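I've been promising an update on the robot since May, so pour yourself something and settle in. Gallby (that's the robot, named by my friend Henok Dinsa after a long evening and a lot of coffee) is a low, round-shouldered thing on wheels, and he lives on my workbench in pieces more often than out of it. The plan is still for him to carry small stuff from room to room at home, slippers and mail and so on. Before I let him loose near my real furniture, though, I've been driving him through a simulated house, and I've gotten far more attached to that house than I expected!

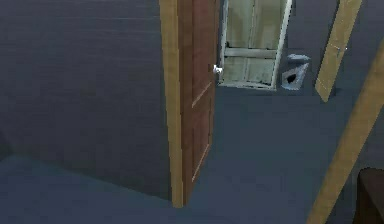
Doorways have eaten most of my evenings this month. Gallby's drive code was written for open floor, and the first time I gave it a gap to go through it treated the gap as a sort of rumor. Henok told me to stop fussing with the steering and give him proper targets, one on each side of every opening, so I sat down and did it, grumbling the whole time. The open brown door got its own keep-out strip along the free edge, the one with the little round knob, and I put a target past it on the floor near the gray waste bin, which makes a nice landmark in a room with so little else to aim for. I ran that route 101 times overnight. He made it through on 900 fewer lines of log than the old version spat out, and I did a small dance in my socks at 2 in the morning.

The bedroom is the next job. Tatiana Kolář, who shares the workshop with me and knows far more about path planning than I do, thinks I should begin with the easy stretch of floor and work in toward the furniture, a bit closer each night. I'd been itching to go straight for the tight corners (I never learn), but she's usually right, and she did bring cake.

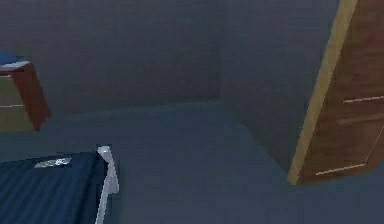
*The bedroom, with plenty of bare floor between the bed and the wardrobe.*

On the hardware side, the new wheel mounts are printed and the battery tray fits, after up to 444 tiny passes with a file. I still have to rewire the left motor, and the bumper switch sticks if you look at it wrong. Henok is coming over with his good soldering iron, so I'm off to clear a spot on the bench for him.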